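Fladia workshop floor tile, 700 series

The 700 series is the standard floor tile supplied by Fladia to training rooms, teaching kitchens, shared workshops and storage areas. It is intended for spaces where furniture is moved often and where the floor must be cleaned daily without special equipment. The tile may be laid over concrete, screed or an existing hard floor, provided that the surface below is level, dry and free from grease.

Tiles are delivered in packs of 20. Each pack carries a batch number on the short side of the carton, and customers are asked to keep a note of this number until the floor has been completed. Tiles from different batches may vary slightly in shade. Where a room requires more than one pack, the packs should be opened together and the tiles mixed before laying begins.

**Order code:** 1565
**Supplied in:** packs of 20
**Suitable for:** indoor use only
**Matching items:** Nomus edge strip, Venckus threshold bar

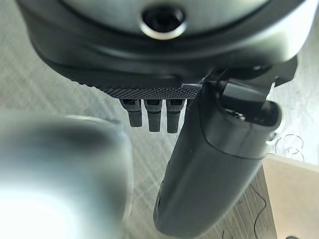

Laying should start from the centre of the room and proceed towards the walls. A gap is to be left at every wall and around fixed columns, and covered afterwards with the Nomus edge strip. Doorways are finished with the Venckus threshold bar, which is ordered separately and cut to length on site. Heavy cupboards and benches should not be placed on the new floor until the day after laying.

For daily care, sweep the floor and wipe it with a damp mop and a mild cleaner. Scouring powder, wax and solvent-based products must not be used. Chairs and trolleys should be fitted with soft feet or rubber wheels. Marks left by shoes can normally be removed with a white pad and warm water.

Single tiles can be replaced. The damaged tile is lifted from one corner with a flat blade, the space below is cleaned, and the new tile is pressed into place from the opposite side. We recommend that each site keep one unopened pack in store for this purpose.

The series is guaranteed for 13 years when laid and maintained in accordance with the printed instructions. The guarantee does not cover outdoor use, standing water or damage caused by dragging unprotected furniture.

Samples and written quotations may be requested from Dalia Kļaviņa in the sales office. Questions about laying and repair should be addressed to Edgars Rebane, technical support. Orders received before noon are confirmed on the same working day. The next revision of this page is planned for October.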